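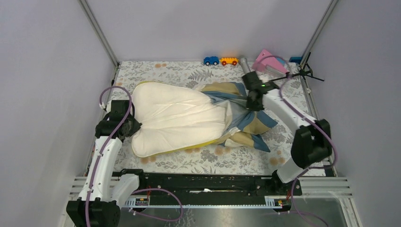 May, sourdough bench, a bit after 7 a.m.

Okay, so the rye starter is behaving again. I'm writing this down before the coffee kicks in and I convince myself I always knew it would. Rafia, if you're reading this before your shift, the jar on the top shelf is the good one and the jar with the blue tape is the sulky one. Please don't mix them up, and please don't feed the sulky one any white flour, I want to see what it does on straight rye for a few more days.

Where we left off: the Wuklow loaf (that's the dark one with the caraway, for anyone new) had been coming out with a gummy band along the bottom. I'd blamed the oven, then the pans, then the water. Last batch I finally did what I should have done in the first place and changed one thing at a time. Same flour, same pans, same oven, but I let the scald cool all the way down before it went into the dough. I'd been adding it warm to save time. The band got a lot thinner! Still there on two of the loaves, mostly the ones from the back left corner of the oven, so I can't let the oven off the hook completely.

Numbers for today. Dough pieces scaled at 1,078 grams each, which fills the small Lellaretti pans to a finger below the rim. I tried going heavier in the winter and they mushroomed over the side and stuck, so leave it there. Scald is 154 grams of coarse rye to each loaf with boiling water poured over, stirred hard, lid on, and left overnight. Salt as usual. Caraway toasted this time, and I think I took it too far, it smelled fantastic in the skillet and kind of bitter in the dough. We'll see.

Proof was slow. The room was chilly when I got in (somebody propped the side door again) and the loaves sat for up to 5 hours before I liked the look of them. I'm going by the pinholes on top and not the clock. When the floured surface has cracked and little holes are starting to open between the cracks, in they go. Rafia waits for more holes than I do and gets a more open crumb, I pull mine earlier and get a better dome. We've argued about this enough. Both breads sell.

Bake: hot start with steam, then vent and drop the heat, then 40 minutes more before I even thought about checking. Center temp was fine on all of them. I took them out of the pans right away and stood them on the wire rack with space between. No cutting until tomorrow. I mean it this time – I cut one warm last month, smeared it all over the knife, and wrote a very gloomy page about it that turned out to be completely wrong by the next morning.

Other stuff, in no order:

The new sack of rye from Rosser is finer than the old one. It drinks more water. I added a splash by feel and forgot to weigh the splash, sorry. Next time weigh the pitcher before and after.

The Kerkivthorpe recipe, the one copied out of that old church cookbook, calls for potato water. I tried it on one loaf as a side thing. Crust came out darker and a touch softer. I like it, but I want to do it again with plain water next to it before I get excited.

Bench scraper with the loose handle needs to be thrown out. I keep saying it and then I keep using it.

Also the probe thermometer reads a little high, I checked it in ice water. Use the old dial one until I get a battery in.

For tomorrow: slice the front right and back left loaves first and lay them side by side, look at the bottom band, write it down properly. If the back left is still gummy, rotate the pans halfway through the next bake. Feed the good jar tonight before close. Order caraway.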